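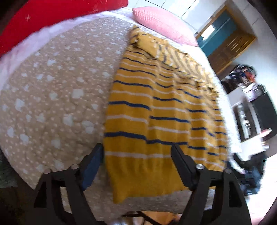

The case against the headline number

April 23, 2022

Most household goods are now sold on a single figure. Sheets have a thread count, duvets a tog rating, vacuum cleaners a wattage or a suction value, paint a coverage per litre. The figure is printed larger than anything else on the packet except the price, and the buyer is expected to compare one packet with the next on that basis. I think this practice does more harm than the absence of any figure would do, and that retailers should be made to print the test conditions at the same size as the result.

Bedding is the clearest case, so most of what follows is about bedding, although the argument applies to a good deal else.

Thread count is meant to be the number of threads running in both directions through a given area of cloth. Counted in that way, it says something useful. A very low count gives a loose cloth that snags and thins early, and a moderate count in a decent long-fibre cotton gives a sheet that will last for years. Beyond a certain point there is no room left. A thread has a thickness, and only so many can be laid side by side before they must be made too fine to be durable or be counted in some other way.

The other way is to count plies. A yarn may be spun from several thinner strands twisted together. If each strand is counted as a thread, the figure rises without a single extra yarn being put into the cloth. A sheet made with two-ply yarn doubles its count by this means. The cloth is often heavier and less breathable than a plain single-ply sheet of half the stated figure, and since multi-ply yarn can be spun from short fibres it may also pill sooner. The buyer who chose by the larger number has paid more for a worse sheet.

I bought a set of Bretuveo sheets on exactly this basis. The packet gave a count of 1000. It gave no ply, no fibre length, no weight per square metre and no weave, except for the word 'luxury', which is not a weave. I wrote to the shop, a branch of Miltar in Itby, and asked for the weight of the cloth. The reply was polite and said that the information was not held at store level. A second message to the head office produced a washing guide. I do not blame the person who sent it. The figure I wanted had presumably been known to somebody at the mill and had been lost at each stage between there and the shelf, for the simple reason that no one further along had any use for it.

Tog is a better measure, and its failings are for that reason more instructive. It describes resistance to the flow of heat through a textile, and it is found by a defined test on a flat sample. Two duvets with the same rating should resist heat to much the same degree when laid flat on the same apparatus. The trouble begins when the duvet is put on a bed with a person underneath.

A person is not flat. A stiff duvet bridges over the shoulders and leaves gaps at the sides, through which warm air is pumped out each time the sleeper turns. A limp one falls into the gaps and seals them. The limp duvet can be markedly warmer in use at the same rating, and nothing on the label will say so. Nor does the rating deal with moisture. A filling that holds on to damp air will feel close and clammy in a mild bedroom, while a filling that lets it through may be comfortable over a much wider range of temperatures. The buyer who wakes too hot will usually conclude that the rating was too high and buy a lower one, when the fault lay with the cover or the filling.

Then there is the matter of what happens after washing. Ratings are given for the article as sold. Synthetic fillings tend to clump and flatten with repeated laundering, feathers break down, and quilted channels shift their contents towards the ends. A duvet that meets its rating on the day it is bought may fall well short of it after a few winters. It would not be difficult to state a second rating, taken after a set number of washes. I have yet to see one on a packet in an ordinary shop. A buyer who had both would learn at once which makers had spent money on the filling and which had spent it on the box.

The usual defence of the single figure is that people do not want more. Buyers are busy, it is said, and a crowded label will be ignored. There is some truth in this. I have stood in front of a shelf of light bulbs and felt my attention drain away at the third line of data. But the argument is made in bad faith when it comes from the same trade that fills the remaining space on the packet with adjectives. There is room for 'sumptuous', 'hotel quality' and 'cloud-soft' on the front of a pillowcase. There is room for the weight of the cloth.

A stronger defence is that any figure is better than none, because it gives the honest maker something to compete on. This would be right if the figure were hard to inflate. Where it is easy to inflate, the honest maker is the one punished. Suppose that a mill produces a good single-ply percale and states its count correctly. On the shelf it sits beside a product with a count several times larger at a similar price. The mill can explain the difference in a leaflet, which will not be read, or it can change its way of counting. After some years of this the figure has no meaning at any level, and the buyers who relied on it have been taught a false rule that they will pass on to their children. I was taught it by my own parents, who had a great respect for numbers on packets.

Something similar has happened with the advice that surrounds these goods. Guides to bedding, including quite careful ones, tend to arrange themselves by rating: one figure for summer, another for winter, and a pair that can be buttoned together for people who dislike deciding. Very few begin with the room. A bedroom on the north side of a stone house and a bedroom over a shop with the heating on until late are different problems. The rating that suits one will be useless in the other, and the difference between them is greater than anything the calendar does. In my own flat the change that mattered most was a draught strip along the bottom of the window, fitted in May after a cold spring. It cost less than a pillow and is not sold by any bedding department.

Layering is the method that people used before ratings, and it still works well. Several thin covers can be added or pushed off without waking fully, each can be washed in a domestic machine, and the failure of one does not mean replacing the whole. The total insulation is not exactly the sum of the parts, as it depends on how much air is trapped between them and how far the upper layers squash the lower. That makes layering awkward to put on a label. I suspect this is a large part of why it has dropped out of the advice. A method that cannot be reduced to one figure is hard to sell in one packet.

I would not want to replace the present figures with a longer list and leave it at that. Some trades have gone down that road and produced labels that only an engineer could love. What I would ask for is narrower. Where a number is printed on the front of a packet, the way it was obtained should be printed next to it in type of the same height. If threads were counted by ply, the label should say 'counted by ply'. If the insulation was measured on a new, unwashed sample, it should say so. Where two methods are in common use, the label should name the one that was used. No extra testing is needed for any of this. The maker already has the facts, or else has no business printing the figure.

The effect on the buyer would be modest at first. Most would not know what 'counted by ply' meant, and would go on picking the larger number. But some would ask, shop staff would have to be given an answer, and the makers with the better answer would begin to use it. I would expect the very large counts to shrink within a few seasons, as there would be little gain in claiming a figure that came with its own correction attached.

There is a small independent shop in Itby, Krishnan, that already does something of the kind. Each bale of sheeting has a handwritten card giving fibre, weave and weight, with the thread count at the bottom in the same hand. The counts look low to anyone used to the larger stores, nearly all of them in the low hundreds. The cards are not beautiful and a couple have been corrected in a different ink. I replaced the Bretuveo set from there, in a plain percale, and chose it by weight. It was slightly stiff for the first few washes, as the card had said it would be.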